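Subject: Re: [miltum-refurb] Teardown order for the donated towers

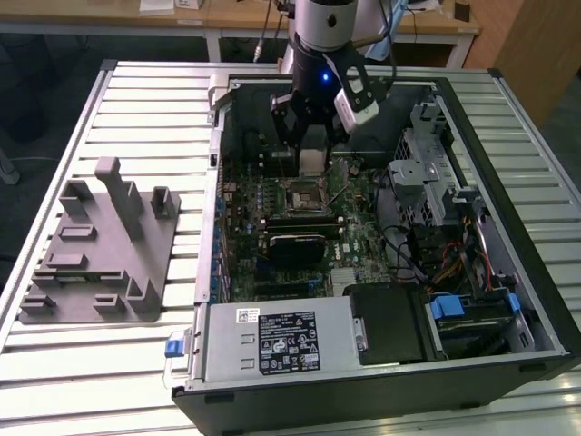
## Re: power supply first?

Nneka Adebisi wrote:

> We have 8 more of these coming from the Cledport office in February and I'd like everybody to do them the same way. My proposal is power supply out first, then the drives, then the card, and the board last with the processor still in it. Crescencio did three that way and says it goes quicker. Any objections?

I have a few.

I don't buy "quicker" on the strength of three machines, all done by the same person. Crescencio could strip a tower blindfolded in any order you gave him. I'd want to see Dilek or one of the newer people try it before we write it on the wall.

Look at how the cables run in that case. The red, yellow and black bundle loops over toward the drive bays, by the metal cage. If you start with the supply you're dragging that whole bundle along with it. I would unplug everything at the drive end first, tuck it back, and only then go near the supply screws.

As for leaving the processor in until the end, I'm against it. With the case on its side the socket is right there in the middle of the board and you can get at the frame easily. Once the board is out and sliding around on a bench, it's a worse job. But please, whoever opens a socket, put a cover on it the same minute. Erhan found two boards in the Disville box with bent pins and we still don't know whose they were.

The card I don't care about. It's a small one and it can come out whenever it's in your way.

My order would be:

1. Case on its side, cables off the drives
2. Processor out, socket covered
3. Card and memory
4. Power supply
5. Drives and cage
6. Board

One more thing on supplies. The sheet says to copy the whole label into the log. Why? We have 1441 rows in there now and I've never once seen anybody look up a regulatory mark. Model and wattage would do me fine. If Aslı needs the rest for the recycler I'll shut up about it, but I'd like to hear that from her.

And the blue plastic drive-bay handles keep getting thrown in with the scrap. Some 5 of the last batch had none left, and the buyers do ask. Bag them with the case.

I can be in after 3 if anyone wants to time both ways on the same model. Until then I'm a no on Nneka's list.

Erhan, do you still have the socket covers, or did they go to Gündoğdu?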